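The Hallway Build

The planner at Rondow had one job that winter, and it was doors. It ran inside a simulator called Swai, in an apartment that existed only as geometry, and it tried to get from one end of a hallway to the other without hitting anything.

She came in at seven and read the overnight log. The batch had 56 runs in it. In 30 of them the robot reached the goal. In most of the others it stopped in the hallway and waited for a path that never came. The log gave the same line each time: no valid base pose, retrying.

She had written the retry herself, in January. It waited 5 seconds and asked the planner again. The planner got the same map and gave the same answer, so it waited again. After 50 tries it closed the run and marked it incomplete.

She opened one of the failed runs and stepped through it. The depth looked clean. The joint angles matched what the controller had been told. She turned on the collision layer, and the doors came up as solid blocks, each one as wide as the full swing of its hinge. Closa, the mapping module, had drawn them that way. It didn't know where a door was at any moment, so it filled in every place the door could be.

She turned the layer off again and looked at the plain render.

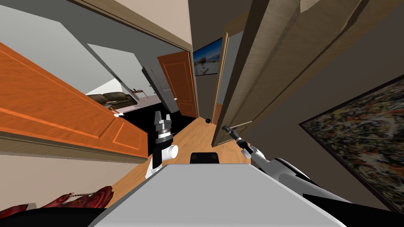
Same apartment, the view with the two fingers:

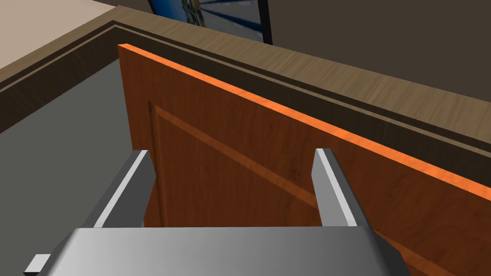 Lornari wrote back before lunch that the swing volume was there on purpose, and that if she took it out she would be the one explaining the first arm that went through a panel. The message said to leave the map alone and give the planner the hinge angle.

She read it twice. It was a fair point. The hinge angle was already being estimated for the grasp code, forty lines away in a different file, and then thrown out when the grasp ended.

She moved it. She made the estimate publish on its own topic, with a time stamp and an error bound, and she changed Closa so that it drew the door where the estimate said it was, plus the bound. When the estimate got old, the block grew back to its full width. She took out the retry and put in a request for a new look at the door.

The tests passed except for one, which had been written to check that the retry worked. She deleted the test and wrote a note in the commit about why.

At six she queued the batch again with the same seeds. The first run loaded. The log printed the hinge angle, then the bound, then a base pose. She watched until the second run started, put on her coat, and left the terminal open.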